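Home | News | What's On | Business | Schools | Letters | Contact

Teaching a robot to pull a tissue, one go at a time

03/12/2025

I spent yesterday morning in an upstairs office at Draltum, the little software firm on the Cliltolside road, watching a robot arm take tissues out of a box. Over and over again! I'd gone in for half an hour and stayed until lunch.

The arm and the room it works in exist only on a computer. The team are building up a stack of worked examples for a learning system they call Boros, and each example is one small household job done from start to finish by a person steering the arm with a hand controller. Boros then studies the lot and has a go itself. They started in September and by yesterday they had 1,159 examples saved, with 50 different jobs on the list (opening a drawer, shutting a book, that sort of thing). Tissues are this week's job, and they want 500 of those alone.

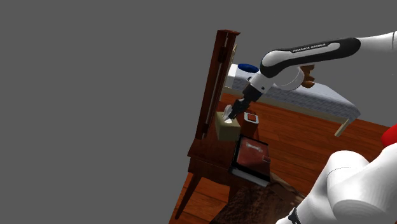 BUSINESS & TECHNOLOGY

The bedroom is one of 47 rooms they've made, and I rather liked it, with its glossy reddish-brown desk and the blue pillow on the bed. The tissue box sits towards the back of the desk with a closed book lying in front, and the arm is a Franka Emika model with two stubby fingers that have to pinch the tissue and draw it up through the slot. Sounds easy, doesn't it? They let me try. I squashed the box on my first attempt, missed completely on the second, and got a tissue out on the third — I was far too pleased with myself.

My two failures were kept as well, mind you, in a separate folder marked as misses. The good one went in with the rest, so a tiny bit of Boros will have learned from me, which worries me slightly.

Draltum hope to move on to a real arm in the spring, at their workshop in Badia, to see how much of what Boros has picked up on screen carries over. Before that there's a wardrobe job to get through, and I'm told coat hangers are a nightmare. I've asked to come back for those.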